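The Slow Trip and Who It Slows Down For

By Raimonds Pētersons

The brochure for the Provholm river cruise uses the word "unhurried" 39 times. I went through it with a pencil on the flight over, which was late, and by the time we landed I had also underlined "authentic," "hidden," and "curated" so often that the lead wore down to the wood.

I should say up front that I wanted to like this. I have spent most of my working life being rushed through places by people holding up umbrellas. Slow travel, as the tour companies now call it, promises the opposite: fewer stops, longer stays, dinner with somebody who lives there, a morning with nothing on it. Stilonico, the company that runs the cruise, charges a good deal more for that morning than its competitors charge for a morning with two cathedrals in it. I wanted to know what the extra money buys.

We were a group of 90, which is already a strange number for hidden places. The boat is called the Geraghty. It is clean and comfortable, the beds are good, and the coffee machine on the lower deck works at any hour. If you judge a vacation by its showers, stop reading and book it.

The first stop was Zelar, a market town on a bend in the river with a stone bridge and a row of lime trees along the quay. We were due there in the late morning for what the daily sheet called "time to wander." We tied up after lunch. The sheet still said time to wander, but the walking tour that was supposed to come before it had been kept at full length, and so had the cheese tasting that came after. The wandering was what gave way. I got as far as a hardware store and back.

I asked at the desk how long we would have in the next town and was told, very pleasantly, that the captain would advise us. The captain advised us at breakfast. We would have the whole day, minus the bus ride out to a farm, the farm, lunch at the farm, and the bus ride back.

The farm deserves a paragraph. It is the kind of place these trips are sold on. A family has grown plums there for a long time, and a man of the family walked us through the orchard and told us what his grandfather had thought about frost. He was good at it. He was so good at it that when somebody's phone rang in the middle of the frost story he paused, waited, and picked up on the same word. A second bus was parked in the lane when we left. I don't blame him at all. Plums are a hard way to make a living and I would tell the frost story twice a day too. But the sheet had promised "an afternoon as a guest of the family," and what we got was a decent tour with brandy at the end of it.

There is a line of argument, popular with people who write for tour companies, that none of this matters. The guest enjoys the afternoon, the farmer gets paid, and it takes a snob to ask whether it was real. I have some sympathy with that. Most of my fellow passengers had a fine time at the farm. What bothers me is the price, because the price is for the word. Take "unhurried" off the cover and you have an ordinary river cruise with ordinary river cruise timing, and those can be had for much less.

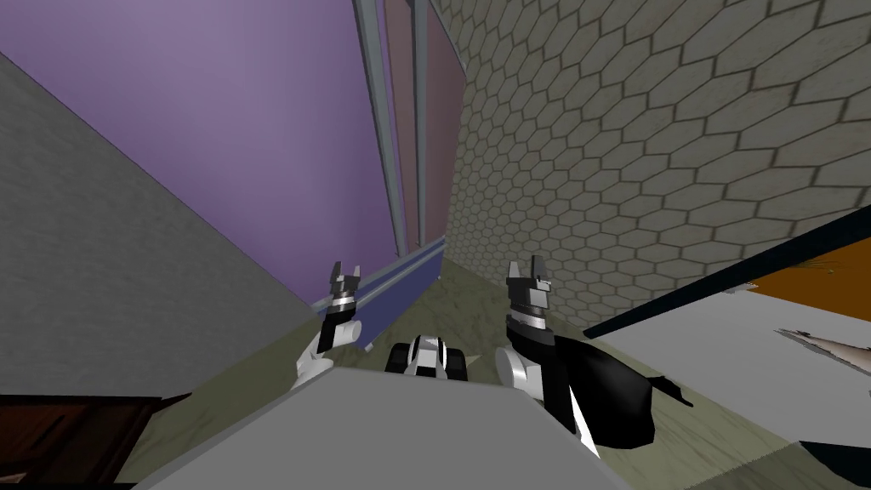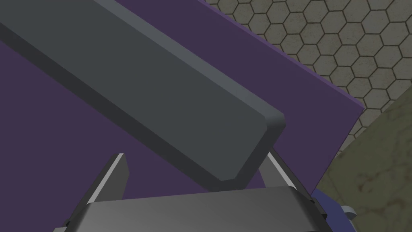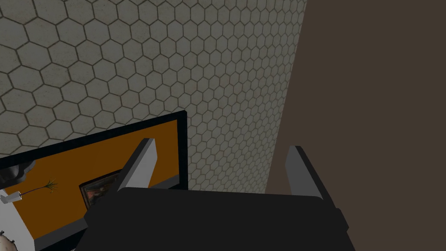
Sebastião Teixeira thinks I am being unfair to the whole idea on the strength of one boat. He told me over a long dinner in Provholm that a river cruise is the worst possible way to go slowly, that the locks and the mooring slots set the clock and the passengers only imagine they do, and that anyone who wants a slow week should rent a room in one town and stay put. He said he had done that in Zelar in May. By the third day the woman at the bakery had stopped asking what he wanted, and by the fifth he was bored, and he thought the boredom was worth having. A company can't sell you that, he said, so it sells you a boat.

He may be right, and I have turned it over a good deal. It does leave Stilonico off the hook a little too easily, though. If locks and mooring slots run the schedule, the company knew about them when it printed the brochure. It has been using the same river.

I put some of this to the company after I got home. The reply was long and courteous and said that guest satisfaction was very high. I believe it. Satisfaction is measured by a form left on the pillow on the last night, next to a chocolate, and the form asks about the cabin, the food, the crew, and the excursions. It has no box for how much of your own time you got. I filled mine in truthfully and gave the crew full marks, as they deserved.

So I kept my own tally, which anyone can do with a watch and the back of the daily sheet. I counted an hour as free only if I was off the boat, in a town, awake, and not expected anywhere. A week on the Geraghty gave me nearly 5 of them. Two came from a tasting I skipped, and I was charged for it anyway.

A fair reader will ask what I did with them. In Provholm, where the old harbor has been made over with benches and a small museum of rope, I sat on one of the benches and watched a man try to back a trailer down a ramp. He took several tries at it. Then I went into the museum of rope, and it was closed for lunch, so I had lunch too, in a place with a handwritten menu and a dog under the counter, and had a bowl of fish soup that I still think about. When I came out, the museum had closed for the day. I never saw the rope. It was easily the best stretch of the trip, and it happened in a gap between two things I had paid for.

The trade will tell you that most people don't want this. Left alone for a day in a strange town, they say, customers get anxious, eat badly, and complain. There may be something to it. On the second evening a couple at my table said they liked having the day filled in for them, that they made decisions all year at home and had come away to stop. I could find nothing wrong with that. They would have been every bit as happy on the cheaper boat with the two cathedrals, and they said so themselves once they had worked out the difference per night on a napkin.

If you are tempted all the same, a few things are worth asking before you send a deposit. Ask for the daily sheets from a trip that has already run, and look for the arrival times as well as the planned ones. Ask how many people are in the group, and then how many groups go to the same farm. Ask whether you get money back for an excursion you don't take. Stilonico does not give any, and the answer was on the last page of the terms in very small type. Ask what happens to the free time when the boat is late. The person on the phone will probably not know, and you can make up your own mind about what that tells you.

Or take the train to Zelar. There are two a day from the city, and the slower one stops at every village with a platform. Rooms over the pharmacy on the quay are plain and cheap, and the window of the back one looks out on the bridge. The bakery opens early. I can't speak for the farm without the bus, but there is a sign for it at the crossroads, and the plums are for sale at the gate.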